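Todholm Annexe – First Floor Store and Workroom
Routine Premises Inspection, Form 2074
Inspector: Remo Melis
Date: 11/3/19

1. Exits and routes
1.1 Final exit opens fully without a key – Yes
1.2 Route to stairs kept clear – No. Two flattened cartons leaning by the stair door. Moved during the visit.
1.3 Exit signs lit – Yes

2. Fire equipment
2.1 Extinguishers on brackets, pins in place – Yes
2.2 Service labels in date – Yes. Last service February.
2.3 Fire door closes onto latch – Partly. Closer on the Riviere side is slow and the door stops short of the frame. Adjust and retest.

3. Electrical
3.1 Portable items tested – Yes, except one desk fan with no label. Taken out of use.
3.2 Extension leads in good order – Yes
3.3 Distribution board accessible – Yes. Blanking plate missing at way 11, reported to Flultwood under the maintenance contract. Board cover to stay locked until fitted.

4. Shelving and storage
4.1 Load notices displayed – Yes, 190 kg per bay
4.2 Uprights plumb and fixed to wall – Yes
4.3 Heavy goods at waist height or lower – No. Paper stock on the top level of bay C. Bring down before the next visit.
4.4 Clearance below ceiling at least 500 mm – Yes

5. Work surfaces and welfare
5.1 Tops sound, no chipped edges – Yes
5.2 Drinks on work surfaces in closed containers only – Yes. Screw caps are acceptable, open cups are not.
5.3 First aid box complete – No. Eyewash past its date, replacement on order from Brurkero.

Actions open: 2.3, 3.3, 4.3, 5.3
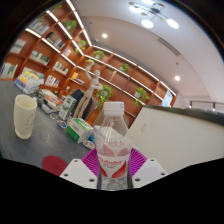
Item 5.2 – capped water bottle, grey speckled tabletop to the left.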